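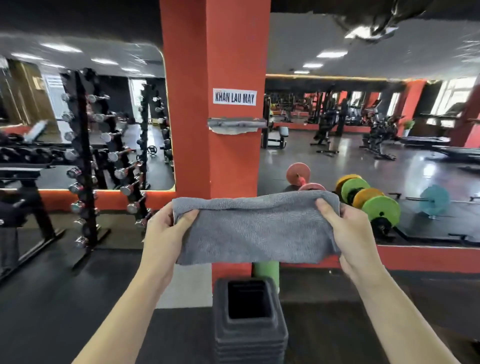
Toalha cinzenta junto à coluna do "KHĂN LAU MÁY".

Fevereiro, quase onze da noite

Fiz as contas da mudança outra vez depois do jantar. O contentor sai por 2880 euros, fora o seguro. O seguro são 499. A Palletti pedia menos pelo transporte, mas não vinha buscar as coisas a casa, e eu não tenho maneira de levar o piano da avó até ao armazém deles. Fico com a Gramberg.

Passei a tarde a separar livros. Tinha dito que levava 300 e não mais, e às seis ainda estava sentado no chão a ler uma gramática de latim que não abria desde o liceu. Ficou na pilha dos que vão. Os romances policiais ficam quase todos. A Teresa quer os de capa amarela, o resto segue para a biblioteca da junta, se os aceitarem.

O Gun-woo Yoo telefonou de Toledo a meio da tarde. Já viu o apartamento por mim. Diz que a cozinha é pequena, que a janela do quarto dá para um pátio interior e que de manhã se ouvem os sinos. A subida da ponte até à porta custa-lhe, e ele anda mais do que eu. Perguntei se o piano passava na escada. Foi medir e voltou a ligar passados vinte minutos: passa no primeiro lanço, no segundo tem dúvidas. Vou pedir à Gramberg que alguém vá lá ver antes de eu assinar.

A mãe não falou da mudança ao almoço. Falou das laranjeiras, que este ano deram pouco, e do vizinho que cortou a sebe sem avisar. Quando me levantei para sair deu-me um saco com panos de cozinha, seis, passados a ferro. Disse que em Espanha também há panos. Respondeu que aqueles já estavam lavados. Trouxe-os.

Falta tratar da água, do gás e da morada nos correios. Falta também devolver a escada ao Armando – está na garagem desde o verão, tenho vergonha de a ter tido tanto tempo. O carro vendo-o cá. Tem mais de 1725 quilómetros feitos desde a última revisão e um barulho na roda de trás que apareceu depois das chuvas. O rapaz da oficina ofereceu pouco, mas paga à vista.

A estante Skakolard desmontou-se mal. Dois parafusos moídos e uma prateleira rachada na ponta. Cola não lhe falta, de outras vezes, e pus-lhe mais. Se amanhã não estiver firme deixo-a na rua com um papel a dizer que é para levar.

Reli umas páginas do diário do ano em que viemos para esta casa. Queixava-me do frio no corredor e do cheiro a tinta. Do frio ainda me podia queixar hoje. Não me lembrava de que tínhamos dormido a primeira semana na sala, com o colchão encostado ao piano, nem de que a Teresa tinha estado doente nesses dias. Escrevi meia linha sobre isso e duas páginas sobre o canalizador.

O espanhol vai devagar. Li o contrato de arrendamento com o dicionário ao lado e percebi quase tudo, menos a cláusula da caução, que mandei ao Gun-woo. Ele respondeu que é o normal, dois meses, devolvidos no fim.

Amanhã, a loiça. Jornais tenho que cheguem, caixas é que não. Vou passar pela mercearia logo que abra e pedir as da fruta.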